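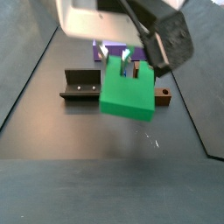 The green slotted block from the Wakulari set, with the brown bracket behind it.

Families in Rurley who like nothing better than a long afternoon of fitting things together will soon have something new to borrow, as the town's toy and puzzle library adds a chunky, colorful building set called Wakulari to its shelves in September.

The set has 18 pieces, and it is the work of Renu Sandhu, who spent many evenings at her dining table sketching shapes before she settled on the ones she liked best. Her favorite is still the big green block with the deep slot cut into it, shaped like a letter U and bright enough to find under any couch. There is a dark brown bracket too, held with small round screws, and a flat board in a soft lavender purple that her daughter picked out.

"I wanted pieces that feel like something when you pick them up," Sandhu said. "You turn the green one over, you look through the gap, and already you're wondering what goes in there."
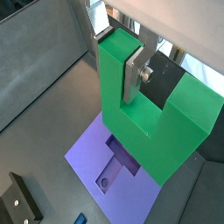 Hugo Arnaud, who runs the library out of two sunny rooms above the Dubey bakery, said he had been hoping for a set like it for years – something a six-year-old and a grandparent could both enjoy without anyone having to read a rule book first. The library now lends out 511 toys, games and puzzles, and he said the building sets are nearly always the first to go and the last to come back.

Wakulari can be borrowed for 18 days at a time, and five copies will be ready to start with. Members can put their names down at the front desk, and anyone who would like to try the pieces before taking a set home is welcome to drop in after 3 p.m., when the big table by the window is kept free for building and there is usually a plate of something nice from downstairs.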